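Nornov compares two arm controllers in simulated kitchen

Nornov has released results from a comparison of two arm controllers, run entirely in a simulated kitchen with dark stone counters, wood cabinets and a tiled floor. The task set covers drawers, cabinet doors and reaching over the counter. Both controllers drove the same arm model with the same parallel gripper.

The first, from Brovitz, plans a full joint path before the arm moves. The second, from Aerts, corrects the motion at a rate of 20 updates per second using camera input. Each controller was given 600 trials, with the arm's starting pose varied between trials. A trial counted as complete when the drawer or door passed a set opening distance and the gripper let go without striking the counter edge.

The Brovitz controller completed 391 trials. The Aerts controller completed 467.

Most of the gap came from the curved white pulls on the lower cabinets. These leave little clearance behind the bar, and a small error in wrist angle puts a fingertip on the drawer front. From the gripper camera, the fingers take up the bottom of the view and the handles can sit at a steep diagonal, which made the angle harder to estimate.

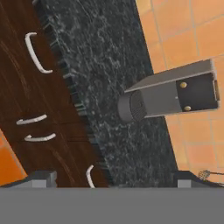
Intan Latuheru objected that a steep view is a problem of camera mounting and should have been tested apart from the controller. She would have liked a third set of trials with the camera moved and everything else left alone.

The report does not include such a set. It does separate failures by stage: approach, grasp, pull and release. Brovitz failures were concentrated in the grasp stage. Aerts failures were spread more evenly, with a larger share at release, where late corrections moved the fingers before they had cleared the handle.

Reaches over the back of the counter gave neither controller much trouble. Planned paths were shorter there, and the upper cabinets were included in the collision model from the start.

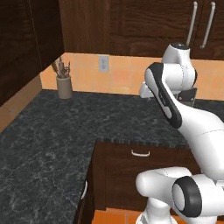

Sebastián Orellana asked whether planning time had been counted, as a short path is of limited use if the arm waits for it. According to the report, planning time was logged but left out of the scoring.

Drawer pulls were scored on opening distance alone. Side load on the runners was not modeled, so a pull made off axis could still pass.

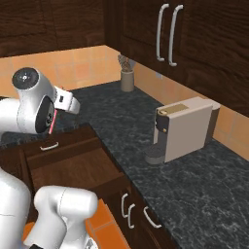
A drawer on a physical bench would be less forgiving, and the report advises against carrying the completion figures over to hardware. Nornov plans to repeat the drawer trials with runner friction added and will publish the trial logs with the next report in January.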